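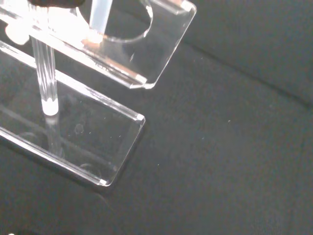
Clear acrylic rack on dark fabric.

Avona Retail Fixture Terms
A word list for people who describe shop displays

Version of January 22, 2022

Avona is a list of 1474 English terms for the furniture and small equipment of shops: racks, risers, trays, hooks, sign holders, plinths. Each term has a short definition and, where we could find them, other names used for the same thing. I started it because the catalogs I translate use five words for one object and sometimes one word for five objects.

What is in the package

terms.csv — one row for each term, with definition, material group and note
variants.csv — 2819 spellings and other names, each linked to a term
sources.txt — short names of the catalogs, with year of printing
changes.txt — what was different in each version

All files are UTF-8 with a comma as separator. Definitions can contain commas, so please use a real CSV reader and do not split the lines by hand.

Where the words come from

Most terms were typed from printed catalogs of the Zosau and Gilmartin collections. Over 300 come from a parts list which Lomgate let us copy. The definitions are written new, and no catalog text is repeated in them. Oisín Cullinane read all definitions in the acrylic and glass groups and corrected many prepositions of mine.

Notes on usage

"Rack" and "stand" are kept as separate terms, but the catalogs do not agree on the border between them. When a source used both for one product, the row has the mark "mixed" in the note column. "Perspex" is in variants.csv only and points to "acrylic".

American spelling is used for the main terms. British forms are variants — also when they are more common in the sources.

Known problems

The lighting group is thin, with only 70 terms. Words for refrigerated cases are missing completely and are planned for February. Some plural forms are listed as variants and some are not; I did not have a clear rule at the beginning, and repairing it is slow work.

License and corrections

You may use and change the list for any purpose if you keep the name Avona and the version date with it. For a correction, please send the term, the proposed text and the source where you saw it. Corrections without a source are kept in a separate file until somebody finds one.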